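Rosaura Echeverri
Tuesday

1/ My sister asked me again when the robot will come to tidy her kitchen. I work with these machines, so in the family I am the person who must answer. I will try to do it in a short thread.

2/ First the good news. Picking one object from a table and putting it in a bin is a real skill now. Five years ago I would not have written this sentence. In March we gave our arm 937 tries at it, with small objects of many shapes, and it failed 227 times.

3/ You can read this number in two ways. Jhair Urrego, who trains the models with me, is happy with it. My sister says that if she dropped one cup out of every four she would not be allowed in the kitchen. I think both are right.

4/ Small plastic tubes and bottles with caps are my favorite test. They lie in every direction, they roll when a finger touches them, and the clear ones are hard for a camera. A child of four does this job while talking about something else.

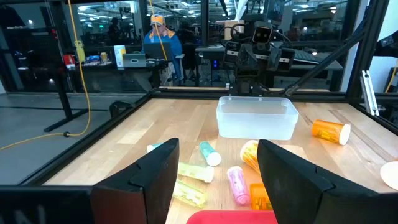 5/ Can a robot clear the kitchen table after dinner today?
Some of it, slowly, if a person stays near. It can move cups and dry things to one place. Wet plates, soft food and a glass close to the border of the table are still work for you.

6/ The shop floor is easier than the house, and people are often surprised by this. At Huaranga they sort returned parts and every part comes in the same tray, at the same height, with the same light. Yolanda Villca told me that their arm does 200 parts before lunch and she checks only the strange ones.

7/ In a home there is no tray. There is the toy under the chair, the bag which is half open, the sock. Each one is a new problem, and after each one comes the next.

8/ So please be careful with the videos. Look if the speed is normal - many are played faster. Look also if they show you what happens after a drop. For me the second question is more important.

9/ My answer to my sister was: sort your parts with it, yes. Your kitchen, not this year. She bought a bigger dishwasher.

10/ Orlando Quispe asks if I will share the list of our failures. I need to clean it first, many notes are only "slipped" or "???". Give me until Tuesday.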